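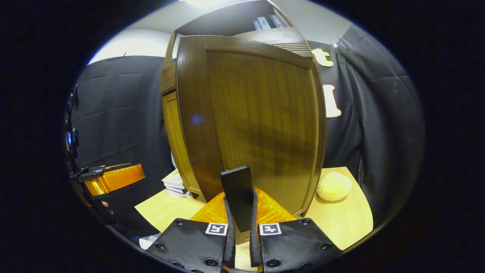
Fig. 3. Translucent orange plastic with a fine layered texture.

Print this page | E-mail this page
Reading time: 2 minutes
March 29, 2026, by Melati Sinaga

MATERIALS AND LIGHT, HANDOUT 2
Translucency and Scattering

A transparent solid passes light with little change of direction. A translucent solid passes light but scatters it, so shapes behind it blur or vanish. Scattering occurs wherever the refractive index changes: at pores, filler particles, crystal boundaries and rough surfaces.

For a thin sample with no scattering, transmitted intensity follows

I = I0 exp(-a d)

where a is the absorption coefficient and d the thickness. If scattering is strong, the path through the sample is longer than d and the formula overstates transmission.

Color depends on thickness as well. An orange dye absorbs mainly blue and green. Thin sections look yellow or amber, thick ones darker and redder.

Layered parts add internal boundaries. Small gaps between layers scatter strongly; well-fused layers scatter less.

Lab work: measure the Farnlow sheet at 751 nm and 900 nm. Record the thickness at each point. Give completed tables to Kartini Ong before the October session.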